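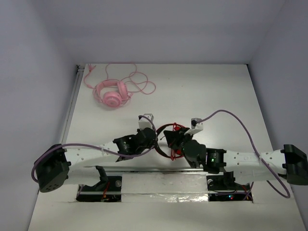 A member in Gedwood wrote:

> My mother has her citizenship interview coming up in October and she is a nervous wreck. Her English is fine at the grocery store but she freezes with anybody behind a desk. Is the practice night in Stillcombe still going, and can a family member sit in? Also, a man at a tax place on Urquijo Street offered to "handle the whole thing" for $464. Should I be worried about that?

Lists > Stillcombe Neighbors > Newcomers and Citizenship > Re: practice night?

Yes, yes, yes, it's still going! And yes, you can sit in. I went through it myself two years ago with my husband's aunt and we had such a good time that we kept showing up after she passed (half the room does this, it's a very friendly room).

It's Tuesdays at 6:30, upstairs at the Rinalent Center, the brick building across from the bus transfer. Free, no sign-up, and they don't take names at the door. Somebody plays the officer, somebody else plays the applicant, and then you swap. They start from the moment you walk in and raise your hand for the oath, so the small talk gets practiced too, and that was the part that tripped up our aunt. She knew every civics answer cold and then got stuck on "How did you get here this morning?"

Tell your mother she is allowed to say "Could you please repeat that?" We practiced that one sentence in the car until the whole family was saying it at dinner.

Things to bring: a copy of the application she sent in (the copy, please leave the original papers at home), her appointment notice, and reading glasses if she uses them. Most of the questions on the night come straight off that form, so have her read her own answers out loud a few times first. Words like "claimed" and "affiliated" are worth going over slowly.

If you're coming from Gedwood, the 518 bus stops right out front. Parking behind the building fills up by six.
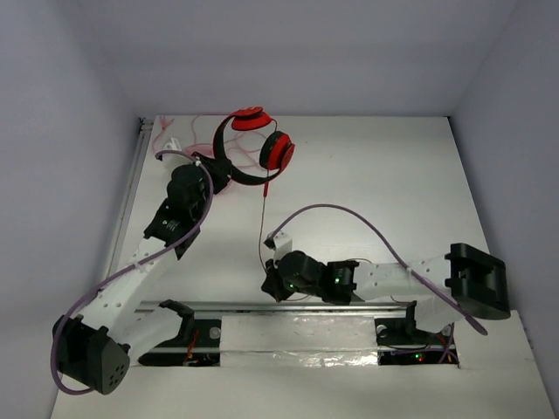

ABOUT THE TAX PLACE

Please don't pay him yet! I can't tell you whether he's honest, but ask him straight out if he is an attorney or an accredited representative, and ask to see it in writing. If he's neither, he shouldn't be giving her legal advice, however nice he is. And she should never sign anything blank, or leave her green card with anyone.

There's a legal aid table at Rinalent on the first Tuesday of the month, and they'll look over a file for free. They only have 5 slots, so go early. If she has ever had an arrest, even an old one, or a long trip out of the country, I'd see them before the interview and not wait.

I'll be there next week with a plate of lemon bars. Come find the loud table by the window, that's us! I'd love to meet your mother, and I make a very strict officer.

Posted 17 September 2024
Shared 5 times | 3 replies

Recent in Newcomers and Citizenship
- Ride needed to biometrics appointment
- Spanish and Tagalog flash cards, free to a good home
- Oath ceremony parking: which lot?
- Moving before the interview, who do we notify?
- Evening English class at Stillcombe library has openings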